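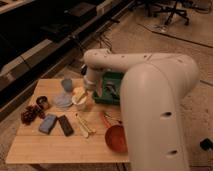 Onness thrift shop reopens, new hours

17 Jul 2020

The Parnska Street thrift shop is open again. Doors went back to normal this morning, well, sort of normal. Shut since March, and the line was down past the bakery by ten.

Shorter hours for now, 10 to 3, closed over lunch on days when there's only one person on the register. Masks on, twelve shoppers inside at a time. No trying on clothes. Fitting rooms are being used for storage and will be for a while, says manager Vaida Luik.

"We had bags up to the ceiling," Luik said. "Everybody in Onness cleaned out their closets the same month."

Donations piled up all spring even with the sign on the door asking people to wait. Staff sorted 1217 bags before opening. Kitchen stuff mostly, then kids clothes, then books. Cups, dishes and small pans are marked down to 50 cents until the shelves thin out. Puzzles are already gone, dont ask.

Drop-offs are a seperate thing now. Side door on Hivton Lane only, mornings, two bags per household. No mattresses, no car seats, no TVs with tubes. Anything left on the sidewalk overnight goes to the dump, and the shop pays for that. The dump bill last year came to $559.

Furniture is by phone. Call first, describe what you have, they'll tell you yes or no. Pickup van is back on the road next week but the list is long already.

The shop has been in the same building since 1980 and gives what it makes to the town food pantry. That money stopped when the doors closed. The pantry got one check in the spring, $2737, out of savings, and nothing after. Luik hopes to send another by the end of August, depends on how the next few weeks go.

Cards are now accepted, first time ever. Cash still fine, exact change if you have it. Old gift slips from before the closing are good through the end of the year, even the ones that say expired.

Tiêu, the noodle place next door, is doing takeout at the window again too. Parking behind both is open, but the back row is coned off for the van.

Questions, call the shop during open hours. The answering machine is full.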